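3.2 Recording of household tasks

The Ita set was built to give a two-armed robot examples of small cleaning jobs done by people in their own homes. Each wearer had a camera at head height and was told to work at their normal pace. No script was given beyond the name of the task. The set holds 991 clips from 28 homes, sorted into 11 task groups. Cloth handling is the largest group and the one on which our earlier planner, Drondach, did worst.
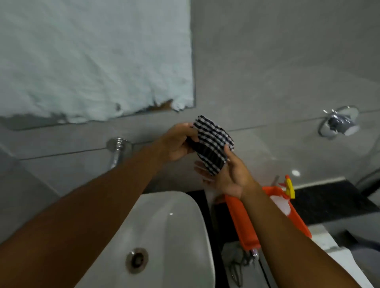
Cloth is hard to track for two reasons. Its outline changes with every movement of the fingers, and the hands hide a good part of it. We therefore did not ask labellers to mark the full shape of the cloth. They marked only the points where each hand held it, and whether the grip was a pinch or a closed hand. Points that could not be seen were left blank and were not guessed from nearby moments. Labelling was done in Balar by a team under Banafsheh Esfahani, and a second person checked every tenth clip.

Shared 28 times · 10 comments

Bathrooms raised a further problem. Shiny tiles and metal fittings gave bright spots that the depth estimate often took for objects. We masked these before training. Masking was done by hand in March for the first ten homes and by the Ghauri tool after that.

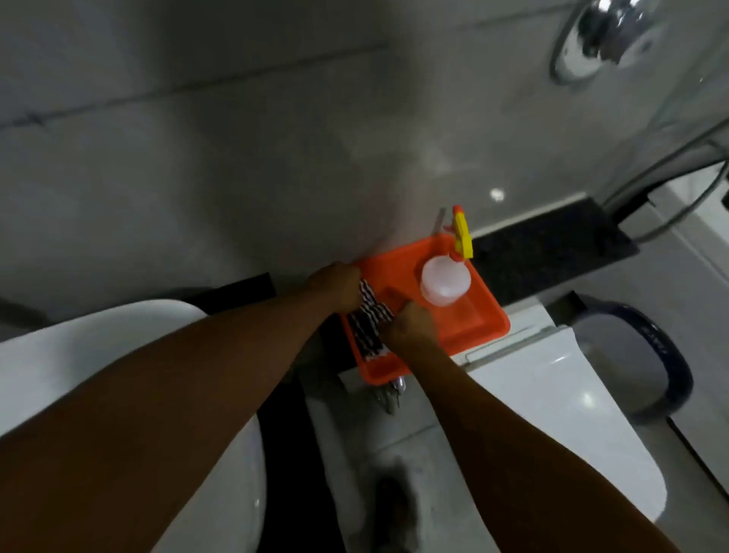
Figure 4. Two moments from one bathroom recording in the Ita set. Top: a checked cloth held in both hands above a sink. Bottom: both hands on a striped cloth at an orange tray.

Clips in which both hands held the same cloth were kept as a separate subset. We trained on this subset last, with the lower learning rate given in Section 3.4.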